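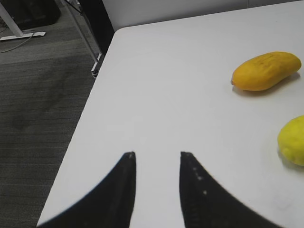
Faux fruit for a break room table: basket, bowl or bin?

Home & Office Decor > Small Spaces > Accessories

mildred_pl8
I have been put in charge of making the break room at our Cartwright building look "lived in." It has a white table, gray carpet and pale gray walls, and most days it looks like the inside of a refrigerator. My budget is 74 dollars and whatever I find in the supply closet.

So I bought artificial fruit. I know. I used to make fun of my aunt for hers, and now I have opinions on mangoes. The mango is the good one, by the way. It's a warm golden orange with speckles and a few brownish spots, so it looks like it's been through something. The lemon is a bit on the green side but the peel texture is nice.

Questions: does fruit go all in one basket, or can some of it sit out on the table? And do I mix kinds or stick to one? My coworker wants nothing but lemons. He saw it in a hotel.

tonguegroove
One kind, one container, done. Your coworker is right. Mixed fake fruit says dentist's office. A basket of lemons says somebody hired a decorator.

pisport_pam
Disagree with the above. A basket of lemons says somebody read one magazine in 2 sittings and stopped there. Who eats only lemons? Mixed fruit at least pretends that a person might want lunch.

What's the basket like? That matters more than the fruit.

mildred_pl8
Dark brown wicker, rectangular, open weave, with a twisted braid for the rim. It's the Esberg from Fosance, 16 dollars, marked down because it was May and apparently that is when people stop wanting baskets. It flares out toward the top, so whatever I put in slides down and lies on the floor of the thing in the dark. I tried it with only the banana in and the rest of the fruit sitting around it on the table, to see if I liked the loose look.
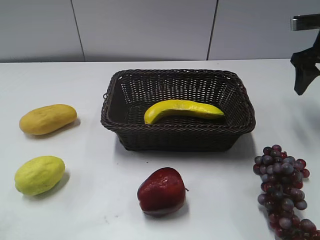

The banana does fine in there, mostly on account of being very yellow. Against that brown you could find it from the parking lot. But one banana in a basket that size looks like the last day of vacation, and the pieces on the table look like they're waiting to be called in for an interview. I can't tell if I've got a display or a spill.

tonguegroove
It's a spill.

nfarina
Nazareno Farina, retail displays, long enough ago that we used real fruit and threw it out. A few things.

The basket is too deep for the amount of fruit. Put something in the bottom. Crumpled brown packing paper works, and so does a folded dish towel in a dark color. With an open weave you do see what's underneath, so no newspaper, unless you want people reading the sports page through the side.

Then pile from the middle. Big round pieces first, mango leaning on them, banana last and draped over the top with the curve down. A banana at the bottom of a basket is a banana someone forgot.

If you leave anything out on the table, leave out one. One looks casual. More than one and people start tidying them.

pisport_pam
I'm with Nazareno on the towel, but I'd leave two out. One by itself looks dropped.

nfarina
Two is fine if they're close together. I'm not going to the mat over it.

gravyboat10
Has anyone brought up the part where someone bites one? We had fake pears in our lobby for 10 years and there were teeth marks in all of them by the end. Adults. With jobs.

mildred_pl8
Gravyboat, I hadn't planned for that, but I have met my coworkers, so thank you.

tonguegroove
Get lemons. No one bites a lemon.

mildred_pl8
I hate that this is a good point.

OK, update from this afternoon. Gray dish towel in the bottom, fruit piled up, banana on top like a hat. Much better. The mango got demoted to the table because it kept rolling down the side and taking the lemon with it. I put the lemon out with it to keep pam happy.

The all-lemons coworker came through, looked at it, and asked who was bringing in the rest of the breakfast.

pisport_pam
See, that means it works. Post again when you've done the walls.

tonguegroove
Still a dentist's office. Nice basket, though. Does Fosance have the Esberg in a lighter brown — or is it just the dark one?

mildred_pl8
Only dark when I was there. The clearance shelf was by the register, under the lampshades.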